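Hendow Check Tablecloth

Kitchen and dining linen > Tablecloths > Checks and plaids

Product code: HW 300

A large-check tablecloth for everyday use on a kitchen or dining table. The Hendow is the cloth most of our customers start with, and it has stayed in the range because it goes with most kitchens and does not need much looking after. It is a plain, flat cloth with no fringe and no lace, finished on all four sides with a stitched hem.

Colours

The check is made up of brown, tan, light blue and white. The brown is the strongest of the four and gives the cloth its lines. The light blue is soft and a little greyed, so it sits well next to white cupboards and wooden worktops. Colours may look slightly warmer or cooler on your screen than they do in the room. If you are trying to match curtains or paint, please order a swatch first (see Swatches, further down this page).

There is one colourway at present. The green version has been discontinued and we do not have any left in either shop.

Fabric

Cotton and polyester mix, woven to our order by Stojanović. The pattern is woven in, so the check can be seen on both sides, though the right side is slightly smoother. The cloth is medium weight. It will hang properly at the corners but can still be folded down small enough for a kitchen drawer.

It is not wipe-clean and it has no coating. If you want a coated cloth for young children or for painting and glue, look at the Kuvcombe instead, which comes in a smaller check and can be sponged down.

Sizes

Square, for tables seating up to four
Oblong, for tables seating four to six
Long oblong, for tables seating six to eight
Extra long, made to order only

Measurements for each size are shown in the drop-down menu next to the basket button. All are taken with the cloth laid flat before washing. Allow for a little shrinkage, mostly along the length, in the first wash.

To choose a size, measure the top of your table and add the drop you want at each end and each side. Most people like a drop that ends a little above the seat of the chair. If the table has leaves, measure it the way you use it most often. A cloth that is too long for the closed table can always be turned under, but one that is too short for the open table will always look short.

Using it

The Hendow was planned as a cloth that can stay on the table all day. In a good many homes the kitchen table is also where the ironing gets folded, where parcels are wrapped and where homework is done, and a cloth that has to be whipped off each time soon ends up in a cupboard. The weave is close and smooth enough that knitwear can be laid out on it and folded without catching. Dark clothes show up well against the lighter squares, so it is easy to see whether a sleeve is lying straight.

The lines of the check are also handy as a rough guide when folding. Lay the garment face down with its side along one of the lines, bring the sleeves in, and fold lengthways before you fold up from the hem.

It will protect a table top from light scratches and crumbs. It will not protect it from heat. Always use a mat or trivet under pans, teapots and serving dishes, and do not iron on the cloth with only the table beneath it. For polished or French-polished tables we suggest a felt underlay, sold separately as the Grurketach underlay and cut to the same four sizes.
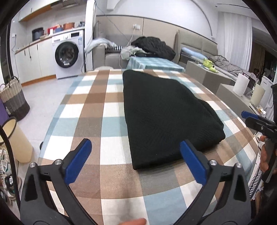 Large check in brown, tan, light blue and white, with a folded black knit on the cloth.

Washing and care

Machine wash at 40 degrees with similar colours. For the first two washes, keep it away from anything white.
Wash at 30 degrees if it only needs freshening.
Do not bleach. Bleach will take out the brown before it touches anything else.
Shake it out and hang it straight from the machine. It can be tumble dried on low, but take it out while it is still slightly damp.
Warm iron on the reverse. Steam helps with the fold lines when the cloth is new.
Do not dry clean.

Tea, coffee and gravy will normally wash out if they are rinsed in cold water first. Candle wax should be left to harden, lifted off with the back of a knife, and then ironed between two sheets of kitchen paper. Red wine and turmeric are more difficult, and we can't promise anything with those.

Storing

Fold or roll it, whichever suits your cupboard. If it is going to be put away for a long time, refold it along different lines every so often so that the creases do not set. Make sure it is fully dry first.

Matching items

Hendow napkins, in a plain tan, sold in packs of four
Hendow tea towel, in the same check at a smaller scale
Hendow seat pad covers, with ties (back in stock in July)

The tea towel and the tablecloth are woven separately, and the light blue can differ a little between them.

Swatches

We will post one free swatch per household. It is big enough to show a full repeat of the check. Swatches go out by ordinary post and are yours to keep.

Delivery and returns

Stock sizes are sent out within two working days. The extra long size is cut and hemmed when you order it and takes almost 40 days. We will write to you when it leaves the workroom.

Unused cloths in their original band can be sent back within 30 days for a refund or an exchange. Please unfold the cloth and try it on the table before washing it, as we are not able to take back anything that has been washed. Made-to-order cloths can only be returned if there is a fault.

Questions about this cloth

Can it be cut down? Yes. The fabric frays when cut, so pin and hem it the same day, or ask us to do it. There is a charge for hemming and it depends on the length.

Is it suitable for a round table? The square size works on a small round table, with the corners hanging lower than the sides. We do not make a round Hendow.

Can it be used outdoors? For an afternoon, yes. Strong sun will fade the brown over a summer, and there is no hole for a parasol.

Does it have weights in the hem? No, but ordinary clip-on tablecloth weights will fit over it.

For anything else, write to Vasilis Zupan in the linen department using the contact form. Please give the product code and the size you have or are thinking of buying.

Page last updated February 3, 2018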